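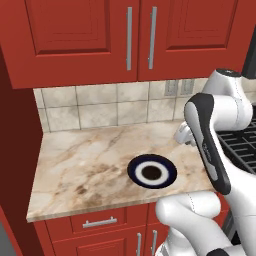 How many demos before my simulated arm stops favoring one kitchen?

Posted by King-fai Chou
Tags: imitation learning, simulation, data collection

I'm collecting teleoperated demonstrations in a simulated kitchen for a pick and place policy. The task is as dull as it sounds: pick up the bowl from the counter, put it down a little farther along. I drive the arm with a game controller, the recorder saves joint positions, gripper state and two camera views, and I throw out the episodes where I embarrass myself.

So far I have 954 episodes I'm willing to admit to. The policy trained on them is excellent in the kitchen with the red cabinets and the marble counter. I have watched it do the job over and over with something close to pride. Then I load a different kitchen, same bowl, same arm, same counter height, and it reaches confidently for a spot where there has never been a bowl in the history of that kitchen.

The obvious fix is more data, and my thumbs would like a second opinion before I commit to it. My plan was to double up to 1928 episodes or so and see what happens. Is that worth doing, or am I about to spend December teaching it to love red cabinets even more?

Other details, in case they matter: the bowl's starting position is randomized inside a small square near the middle of the counter. The arm always starts from the same pose, gripper open. Textures are fixed per kitchen. The recorder is Tatden, with whatever settings it came with.

Gwawr Trevor
Accepted

Don't double it. You have plenty of episodes and one kitchen, and the policy has noticed. With fixed textures and a small square for the bowl, it can get most of the way there by remembering where the cabinets are and going to the usual place. You would do the same if you were paid per bowl.

What I'd do, in this order:

Run the test that hurts. Load the red kitchen and take the bowl away. If the arm goes in and closes on nothing with total conviction, you know how much it was looking at the bowl in the first place. Mine did this for a month before I thought to check.

Make the square bigger. A lot bigger. Put the bowl up by the backsplash, near the front lip, close to the stove side where the arm has to fold up on itself to get there. Some of these will be miserable to drive. Keep them.

Randomize the start pose. If every episode begins identically, the first couple of seconds of motion are a recording, and the policy will happily play it back.

Change the looks. Cabinet color, counter, tiles, lighting, a little camera jitter. You don't have to re-drive anything for this if your simulator can replay the saved states and render them again, and that is the one real perk of working in simulation, so use it. Your existing episodes become useful again without your thumbs being involved. Check that the replays still succeed, though. Contact physics can drift on replay, and you end up with an arm elegantly lifting air while the bowl stays home.

Then record new ones, but spread out. I would take 30 episodes in each of 15 kitchens over another thousand in yours. It's less driving than you were planning, too.

One more thing about the episodes you threw out. If they were fumbles where you missed, backed off and got it on the second try, go dig them out of the trash. A policy that has only seen perfect grasps has no idea what to do after a bad one. Mine used to just hover there looking dignified.

Comment from King-fai Chou

Ran the no-bowl test. It reached down, closed the gripper, carried nothing across the counter and set nothing down very gently. I'm counting that as an answer. Replaying the old states with swapped textures now; a few of the replays drop the bowl, so thanks for the warning.

Comment from Gwawr Trevor

The gentle release is a nice touch. Filter those dropped replays by where the bowl ends up, don't do it by eye. You'll go cross-eyed and start passing bad ones after lunch.

Wesidetti

Have you tried a bigger model? We had a problem like this and a bigger model fixed it. Also turn up the learning rate.

Comment from Gwawr Trevor

A bigger model will remember the red cabinets in more detail.

Tsao

Mostly agree with the accepted answer, adding something on the recording side. Look at your two cameras before you collect anything new. If one of them sits where the arm blocks the bowl for the second half of the reach, the policy is working blind right when it matters, and all the texture swapping in the world won't help. Scrub through a handful of episodes at the moment just before the grasp and ask whether you could do it yourself from those two views. In my setup I couldn't. I moved the side camera and put the other one on the wrist, and grasps in new kitchens got noticeably less theatrical.

Also check whether Tatden is saving the idle time at the start of each episode while you pick up the controller. I used Ruvico before and had the same thing. A few seconds of standing still, repeated across every demo, and you get a policy that has learned to stand still. Trim it, but leave the short pauses before the grasp alone.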